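We use cookies to improve your reading experience. By continuing to use this site you accept our cookie policy.

CPU socket (desktop computers)

Rillance Reference Library — Computing and Office Equipment
Updated in January by the Rillance editorial staff

A CPU socket is the fitting on a motherboard that holds the processor and connects it electrically to the rest of the computer. It allows a processor to be installed, removed, or replaced without soldering. Sockets are found in nearly all desktop computers and servers, while many laptops use processors attached permanently to the board.

Construction

The type most common in business desktops of the past two decades is the land grid array, or LGA. In this design the contact pins belong to the socket, and the underside of the processor carries flat pads that rest on them. Older designs placed the pins on the processor and gave the socket a matching set of holes.

An LGA socket has a plastic housing, a field of spring contacts, and a metal retention bracket with a lever. When the bracket is closed and the lever is locked, the processor is pressed evenly against the contacts. The bracket is open in the middle so that the top of the processor can meet the heat sink, usually with a thin layer of thermal compound between them. 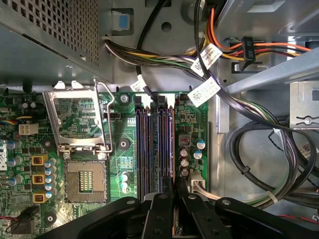
Open, empty CPU socket on a Dell motherboard, with the retention bracket raised.

Surroundings on the board

The socket is normally placed close to the memory slots, which shortens the electrical paths between processor and memory. Inductors and capacitors stand beside it and form part of the voltage regulator, the circuit that converts power from the supply unit to the low voltage the processor requires. In compact cases the power supply may overhang part of the board, and it must sometimes be moved aside before the heat sink can be lifted out.

Handling

The contacts of an LGA socket are fine and bend easily. A bent pin may prevent the computer from starting or may disable a single memory channel — a fault often mistaken for a defective memory module. Manufacturers supply a plastic cover for sockets shipped without a processor, and the cover should be put back whenever the socket is to remain empty. Compressed air may be used to remove dust. Cloths and cotton swabs should be kept away from the contacts.

Reuse and recycling

Processors are commonly removed when office computers are retired. The Isard refurbishing program, operated from the Bovent depot, received 337 desktop computers in its first year and returned 315 of them to use. Boards with damaged sockets were set aside for parts.

See also: Heat sink; Memory module; Motherboard; Power supply unit

© Rillance Reference Library. Contact the editors | Back to top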